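Jouer le soir sans abîmer le matériel ni fatiguer la maison : mes conseils d'atelier et de salon
par Tanveer Virk 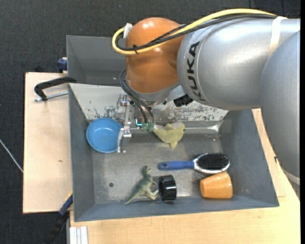
Avant de commencer

Je joue en ligne depuis longtemps, surtout à Urndale, et je répare aussi les manettes et les vieilles consoles de mes voisins sur la table de la cuisine. Beaucoup de lecteurs m'ont écrit en décembre pour demander comment je range, comment je nettoie et comment je fais pour que la console ne chauffe pas. J'ai mis mes réponses ensemble. Le français n'est pas ma première langue, alors pardonnez quelques phrases un peu raides.

La poussière

Une console aspire la poussière comme un petit aspirateur. Chez moi, je la débranche une fois par mois, j'attends qu'elle soit bien froide et je passe un pinceau doux sur toutes les grilles. Un pinceau de pâtisserie neuf convient très bien, à condition de ne plus jamais le remettre dans le tiroir de la cuisine.

N'utilisez pas l'aspirateur de la maison directement sur les grilles. Si vous avez une bombe d'air sec, bloquez d'abord le ventilateur avec un cure-dent en bois, sans forcer, et soufflez par petits coups en tenant la bombe droite. Ensuite, retirez le cure-dent ! J'ai oublié une fois, et le bruit au démarrage était affreux.

Le meuble compte aussi. Une console enfermée derrière une porte vitrée respire mal. Laissez une largeur de main de chaque côté et plus encore derrière. Pas de napperon dessous, pas de plante dessus.

Les manettes qui collent

Le sucre est le premier ennemi. Pour un bouton collant, j'éteins la manette, j'humecte un coton-tige avec de l'alcool isopropylique et je tourne autour du bouton en appuyant plusieurs fois. Le coton-tige doit être humide et non mouillé. Je laisse sécher une heure avant de rallumer.

Pour les rainures de la coque, un cure-dent suffit. Pour les poignées en caoutchouc, je préfère un chiffon avec une goutte de liquide vaisselle, car l'alcool peut les rendre blanches avec le temps.

Si le personnage marche tout seul quand vous ne touchez à rien, nettoyez d'abord à la base du stick, en le faisant tourner doucement. Quand cela ne change rien, cherchez dans les réglages du jeu l'option de « zone morte » et augmentez-la d'un cran. Ce n'est pas une réparation, mais on peut finir la saison avec.

Les câbles

J'ai gardé pendant des années un vrai nid derrière la télévision. Voici comment je m'y prends maintenant :

Tout débrancher, même si cela fait peur.
Essuyer chaque câble avec un chiffon à peine humide, puis le sécher.
Coller à chaque bout une étiquette avec le nom de l'appareil.
Rebrancher en commençant par les câbles les plus courts.
Attacher avec des bandes auto-agrippantes, assez lâches pour passer un doigt.

Pour les câbles de réserve, je les enroule en grand cercle, jamais autour de la main ni du chargeur. Je les mets ensuite dans des rouleaux de papier toilette vides, debout dans une boîte à chaussures. Ce n'est pas très élégant -- mais je trouve le bon câble sans allumer la lumière.

Libérer de la place avant un gros jeu

Les jeux en ligne grossissent à chaque mise à jour. Quand j'ai voulu installer Wilesmont, il me manquait 20 Go, et le téléchargement s'est arrêté en pleine nuit. Depuis ce jour, je regarde l'espace libre avant, et je garde toujours 50 Go de côté.

Commencez par les vidéos et les captures. J'en avais 1 842, presque toutes prises par erreur avec le pouce. J'en ai effacé 1 776 en une soirée, et je n'en regrette aucune. Pour les jeux que vous ne lancez plus, vérifiez que la sauvegarde est bien copiée en ligne ou sur une clé avant de les supprimer. La sauvegarde est petite, gardez-la.

Lancez les gros téléchargements quand tout le monde dort, console en position horizontale et bien stable. Si la maison a une seule connexion, prévenez la famille. Ma sœur a perdu une réunion à cause de moi et elle en parle encore.

Manger et boire en jouant

Je sais que personne ne va arrêter. Alors au moins, choisissez bien :

Les morceaux de pomme, le fromage en dés et les noix ne graissent pas les doigts.
Les chips se mangent avec des baguettes. On rit la première fois, ensuite on s'habitue.
La boisson reste plus basse que la console et du côté de la main qui ne bouge pas.
Une gourde fermée vaut mieux que toutes les tasses.

Si un verre tombe quand même sur un clavier, débranchez-le tout de suite, retournez-le sur une serviette et laissez-le ainsi jusqu'au lendemain. Pas de sèche-cheveux chaud. Pour un ordinateur portable, éteignez-le et portez-le chez un réparateur, même s'il semble marcher.

Le casque

Les coussinets prennent vite une odeur. S'ils se détachent et qu'ils sont en tissu, lavez-les à la main dans l'eau tiède avec un peu de savon, puis séchez-les à plat, loin du radiateur. Les coussinets en simili-cuir n'aiment pas l'eau : un chiffon humide suffit, puis un chiffon sec.

Suspendez le casque par l'arceau. J'ai fixé un crochet adhésif sous le bureau, après avoir bien dégraissé le bois au vinaigre. Attendez une nuit avant d'y accrocher quelque chose.

Questions reçues

Dokik demande si on peut mettre la console debout. Oui, si le fabricant le prévoit, et avec son support. Retirez toujours le disque avant de la tourner.

Qureshi a une manette sans fil qui se décharge dans le tiroir. Je recharge les miennes à moitié avant de les ranger, et je le refais tous les deux ou trois mois. Pour un modèle à piles, on enlève les piles, surtout avant les vacances.

Pour les écrans, un chiffon en microfibre sec, écran éteint et froid. Le produit à vitres reste dans le placard.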